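Sample preparation notebook, Urkness meteorite section
Sunday, January 7, 2024
Entry by R. Badawi

Work continued on the Bornen carbonaceous chondrite. Fragment 19 was removed from the nitrogen cabinet at the start of the session and weighed at 506 mg. The fusion crust was left in place on one face, as agreed with Jocelyn Barredo in September.
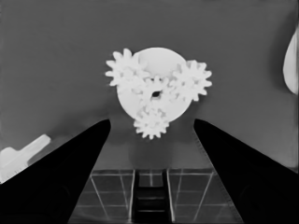
A chip was taken from the interior face and set in low-viscosity resin. The remainder was returned to the cabinet under its existing label. Polishing was carried out without water in order to protect the sulphates and any soluble salts.

Khải Lưu mapped the section and recorded 2,174 points. The matrix is rich in serpentine, with magnetite in small clusters. Olivine is scarce and confined to the chondrule remains. Two carbonate grains gave low totals and should be measured again with a wider beam.

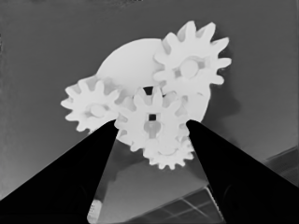
Should the low totals be reported with the rest of the carbonate data?
They are to be held back until the repeat measurements have been checked against the Udell standard.

Mohammed-Awal Agbenyega has requested 10 mg of powder for oxygen isotopes. The request is approved, subject to signature by Arne Bauerfeind. The agate mortar must be cleaned and a blank run before grinding begins.

Resin stock is low. Order placed.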